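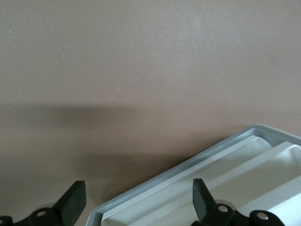
**Who can stop the arm while visitors are in the room?**
The operator at the desk and the host at the rope, each with their own stop button. A visitor should never be holding one.

# Open day walk-through, Petska demo room

Checked by Hala Badawi, Friday, before doors. Arm supplied and set up by Trelon.

- [x] **Stop buttons tested.** Both worked. I pressed them myself, after being told twice that it had "already been done."
- [ ] **Rope distance.** The plan says 1000 mm from the farthest reach of the arm. I measured 335 mm less than that on the window side. Move the posts.
- [x] **Speed limit on.** Set to slow mode and locked with a password. The password was on a sticky note on the monitor. Note removed.
- [ ] **Finger pinch points.** Trelon's sheet says the grip is "gentle enough for demonstrations." Gentle on what? No force figure given. Until I get one, no handing objects to the arm, and no kids' hands on the table.
- [x] **Cables.** Taped down. Tape is lifting near the door, check again at lunch.
- [ ] **Tray secured.** Wuisan's layout drawing calls for a non-slip mat under it. I have no record of one being ordered.
- [ ] **Table wiped.** Small specks on the top. Minor, but do it before the first group.
- [x] **Group size.** Dratier wanted bigger groups. Staying with the number on the sign-up sheet.
- [ ] **Host script.** Still says the arm "knows when a person is close." I asked what sensor does that and got a brochure. Strike the line.

**Result:** not cleared yet. The rope and the script have to be fixed before anyone comes in. The demo runs roughly 2 minutes, so a late start costs very little.

Recheck at 9:40. Bring the tape measure back to my desk, please.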